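Start Reisen Werkstätten Termine Kontakt

Tag der offenen Tür bei Hillen

Im August war ich mit Teodora Kadrić in der Papiermühle Hillen. Der Eintritt kostet 8 Euro, Kinder zahlen nichts. Wir sind mit dem Bus ab Meddale gefahren, 14 Haltestellen, und kamen kurz nach zehn Uhr an.

Die Führung machte Herr Vichien Prasertsri. Er hat sehr langsam gesprochen, für mich war das angenehm. Er zeigte uns zuerst den Keller mit dem Wasserrad – es dreht sich leider nur noch an zwei Tagen im Monat. Danach durfte jeder einen Bogen selbst schöpfen. Meiner wurde an einer Ecke zu dick.

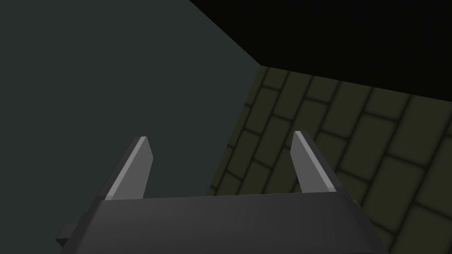
Im Laden habe ich noch Büttenpapier gekauft, der Block zu zwölf Euro. Das Café schließt schon um 15 Uhr, wir bekamen nur noch Apfelkuchen zum Mitnehmen.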